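Mahlangu bench, teleop notebook
June, started 9:40

Task: organizer on the white board, two-hand demos with the hand-held grippers.

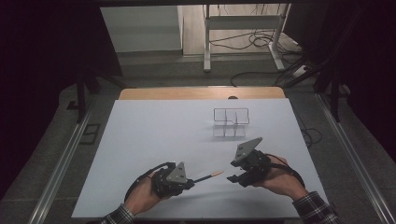 Paloma Baptiste asked whether we should go back to leader arms for this one, as the hand-held pair gives no feel for the joint limits and half the demos may be out of reach for the robot. Fair point. Replayed the morning set through the reach check before lunch. Most rejects come from the left wrist rolling too far when the gripper is brought in low over the board. Will keep the hand-helds and coach the operator on roll.

Settings
Log rate 400 Hz on the grippers, unchanged.
Clock offset between left and right: 2 ms after sync. Re-sync at every battery swap.
Jaw width zeroed closed, then open, before each block. Skipped this once and had to drop the block.
Max episode length 4000 samples. Anything longer gets flagged and looked at by hand.

Notes from the session
Clear acrylic is hard on the tracker. The depth estimate on the partitions jumps when the operator leans over and the light changes. Wrist pose itself is fine, so the demos are usable, but the object pose column should not be trusted. Marked it as such in the header.

Approach speed matters more than I expected. Fast approaches look clean in the log and replay badly. The arm overshoots, then the jaw meets the top edge of the organizer and pushes it instead of closing on it. Slow approach with a short pause above the object replays better. Told Gayan to pause until he hears the beep.

Right-hand cable: route it over the back of the hand, slack toward the wrist. With it under the palm the trigger reading drifts as the hand closes.

Episode 1556 is a bad one. Left stream has a gap in the middle and the Rumik exporter filled it by straight interpolation without a warning. Excluded. Dumisani is adding a gap check to the exporter. Until that is in, plot the timestamps before merging.

Open
Roll limit: audible or just in the log? Leaning audible.
Try matte tape on one partition edge and compare object pose.
Ask Mandla for the old Brisgate calibration file; the one on the share has the left and right offsets swapped.
Next block after 14:00, same operator, slow approach only.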